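4.2 Operator box: placement and pre-run check

The operator box is the only manual control on the Statik bench cell. Place it before homing the arm.

1. Lay the grid cloth on the table and smooth it toward the edges.
2. Set the box near the center of the table with the stop button at the right end.
3. Join the red and black lead to the supply cable at the yellow connector. Push until the halves seat.
4. Route the supply cable off toward the near left corner. Leave slack at the connector.
5. Switch on the supply. The red indicator at the left end of the lid must light within 2 seconds.

Red indicator lit, supply cable routed to the left: 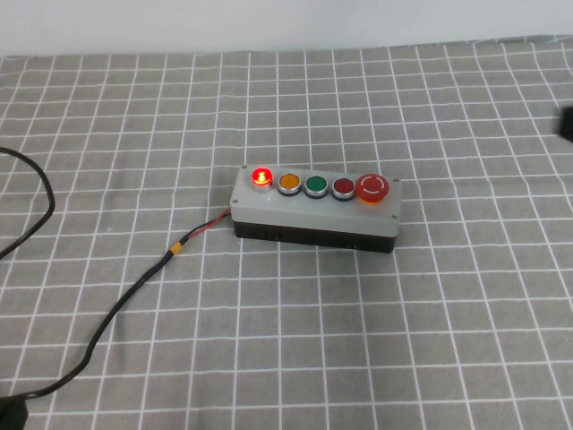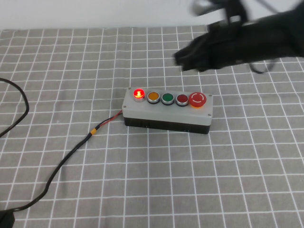

6. Press the stop button, then try to jog the hand. It must not move.
7. Twist the stop button in the direction of the arrow to release it. Wait 20 seconds before pressing green.
8. Run the Karaki reach routine once at 17 percent speed. Watch the hand cables for snags on the lid.

CAUTION: Keep hands off the cloth while the arm is enabled. The amber button pauses the routine but does not remove power from the hand.

NOTE: If the indicator stays dark, switch off the supply and reseat the yellow connector. If it is still dark, replace the lead (see 4.5). Do not open the lid with the supply on.

Check the four lid screws every 75 hours of run time. Tighten by hand only. Enter the check in the cell log with your initials. Report a loose stop button to Raed Semaan and leave the cell switched off.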